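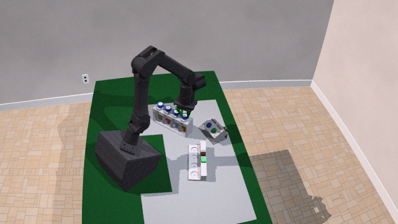 Bench layout, long green table, small items out on the pale work area.

August 26, 2021

Dye notebook, walnut and onion skins, continued

Finally got back to the walnut hulls this morning, which I have been promising to do since the last bag of them came over from Kenilach and started smelling up the cold cupboard. They had gone properly black and soft, just as one hopes, and I will admit I was happier to see them than any grown person should be to see a bag of rotten husks. Weighed out 300 g into the big enamel pot, covered with rainwater, brought it up slowly and kept it just under a simmer for 2 hours. No mordant in this one. Walnut doesn't ask for it, and I wanted a plain brown to compare against the batch we did in December, the one that came out closer to wet cardboard than to anything you would want to wear.

The yarn is the Soliman two-ply, the undyed cream, same as before. I scoured it last night with a little soap and left it in the rinse bucket until I was ready for it, so it went into the pot wet all the way through. I do think that was half the trouble last winter. We were in a hurry and put the skeins in barely damp, and every place where the ties were snug came out pale. This time I retied everything in loose figure eights with cotton string, and I went around twice to check. (If you are borrowing skeins from my shelf, please leave the ties loose! I know they look like they will tangle. They mostly don't.)

Color at the first lift: a warm tan, a bit pinkish. By lunch it had deepened to something like strong tea. I pulled one skein then and left the rest to sit in the pot as it cooled, and I mean to leave them until tomorrow, lid on. The early skein is on the rack by the window, tagged W1.

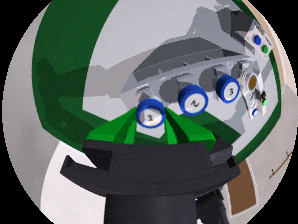
Onion skins next. We had a good big sack, mostly yellow with a few red ones mixed in, and I spent a while picking out the red, then gave up because life is short and the radio program was over. 100 g of skins for each pot, two pots, one with alum and one with alum plus a pinch of iron. I mixed the alum in hot tap water in the glass jug first so there would be no grains sitting on the wool. The plain alum pot gave that lovely loud orange gold straight away. It is almost too cheerful, and I would like it better as a stripe than as a whole sweater. The iron pot went olive within minutes of the iron going in, and I took the yarn out early, remembering how harsh it felt the time we left it.

Water note, for whoever picks this up: the tap here is hard and the Trirbridge water is soft, so our golds and theirs are never going to match, and I would like us to stop arguing over whose recipe is wrong. I will send them a jar of our rainwater brown and ask for one of theirs back.

Lightfast cards are made up, 6 of them, wound with yarn from today and half covered with black paper. They are going on the south sill next to the old madder cards, which have faded much less than I feared. The indigo one has hardly moved at all.

Still to do:
Rinse the walnut skeins until clear, then dry in the shade.
Strain the hull liquor and keep it. There is plenty of color left, and it would do nicely for the Plosis cushion samples.
Label the iron pot. It must not be used for yellows again.
Buy more cotton string, and a wooden spoon to replace the one that is now permanently orange.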